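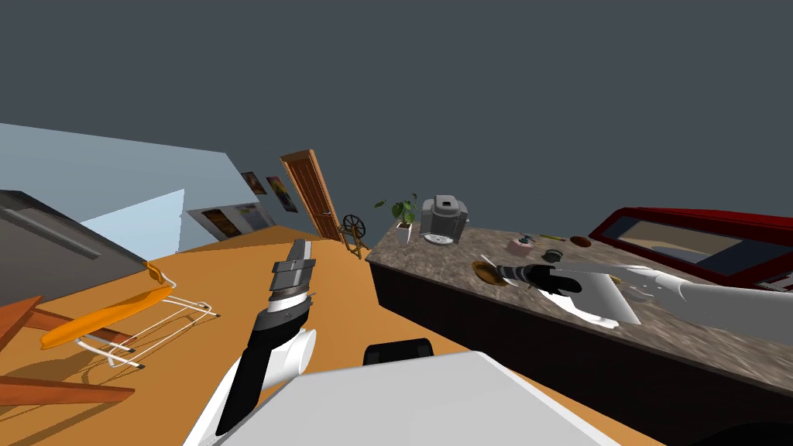
Wooden Floors of Toltine

The wooden floors of Toltine are a much-loved part of the older houses in that small river town, and they are known well beyond it for their warm color and for the long, slightly uneven boards that creak underfoot in winter. Most were laid by local families of joiners, who cut their boards from trees felled on the slopes above Issahaku and floated them down on the spring water.

History

The earliest floors in the town were packed earth covered with rushes, and boards came in only when the sawmill at Demis opened. The mill had 9 saws at its busiest and supplied nearly every street on the east bank. A parish survey, still kept in the town library, lists 632 houses with at least one boarded room, usually the kitchen or the front parlor (bedrooms had to wait their turn, sometimes for a generation or more).

Laying and finish

Boards were traditionally left to dry for two summers before they were nailed down. The finish, called clorkurel after the lane where it was first mixed, is a blend of linseed oil, beeswax and a little red earth, rubbed in with a wool cloth. It deepens with age, and people in the town will happily argue over how many coats a good floor deserves. Danylo Stasiv, a joiner whose notebooks were printed by the library, favored a thin coat every September and wrote at some length against varnish of any kind.

Care and repair

Ama Alhassan's household guide, which is still found in many Toltine kitchens, recommends sweeping along the grain and washing with as little water as possible. Worn boards are often lifted, turned over and laid again, and a board treated this way may serve for another 60 years.

See also: Sawmill at Demis; Linseed oil; Parquet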